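Home | Forums | Kitchen & Storage | Search | Log in

Small counter storage, January 2023

clollis_26
A wooden dish rack with upright pegs holds plates on edge and takes less counter than the wire type. Mine stays out. Corn goes in a round woven tray with a raised rim.

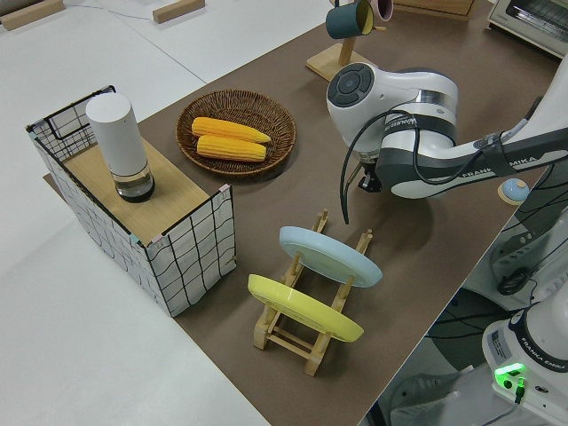 A board across a fabric-lined wire basket gives a second level. Check the load first. My limit is 3 pounds.

hiltley
Disagree on the board. Fabric baskets rack sideways under load. I would put anything tall on the counter.

clollis_26
Mine has held since July without clips slipping.

escobar400
Peg spacing matters more. Deep plates won't seat in narrow slots. Measure the rim.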